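# Chapter 5. Planning for Two Arms and Soft Objects

*R. Griffiths and F. Soltani*

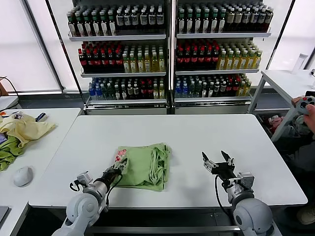

Chapters 3 and 4 treated the object as a rigid body. Its pose was six numbers, and once a grasp was fixed the pose of the object followed from the pose of the gripper. Cloth breaks both assumptions. A folded piece of fabric has no single pose that tells the planner where its edges are, and holding one edge says little about where the opposite edge has gone. The planner must work from a partial estimate and expect it to go out of date.

This chapter deals with the software that sits between the perception module and the joint controllers when two arms share one table. We assume the reader has a working inverse kinematics solver and has finished the exercises on collision checking. The code is written against the Anatent planning library, release 3, but little of it depends on that choice.

## 5.1 What the planner is given

At each planning step the planner receives four things:

- the joint state of both arms, with time stamps
- a mask of the fabric in the head camera image
- a set of candidate grasp points along the border of the mask, each with a score
- a list of fixed obstacles, including the table top

The mask is the least reliable of the four. Pale fabric on a white table gives weak edges, and the error is worst where straps or hems lie bunched together. Section 5.4 shows how the score of a candidate should be lowered in such regions. Until then we take the scores as given.

Note that the joint state and the mask are not taken at the same moment. In the Prosser test set, which is used throughout this chapter, the mask lags the joint state by roughly 22 milliseconds. This is harmless while the arms are still. During a pull it is enough to place a fingertip on the wrong side of a hem.

## 5.2 Roles

A common first design plans both arms together in one joint space. It is correct but slow, and most of the time it is not needed. We instead give each arm a role. The *holding* arm keeps contact with the fabric or presses it to the table. The *moving* arm approaches, grasps and carries. A role is held for the length of one action and may be swapped between actions.

With roles fixed, the holding arm becomes an obstacle that moves little, and the moving arm can be planned alone. The joint search is kept for the actions in which both arms carry the same piece of cloth - lifting, stretching and the second half of a fold.

Definition 5.1. An action is *separable* if the path of the holding arm can be fixed before the path of the moving arm is computed.

Of the 16 actions in the Flerkero folding library, only 5 are not separable. They are listed in Section 5.6 together with the constraints that couple the arms. We begin with the separable case and with the simplest role change, in which the moving arm waits open above the table until contact by the other arm has been confirmed.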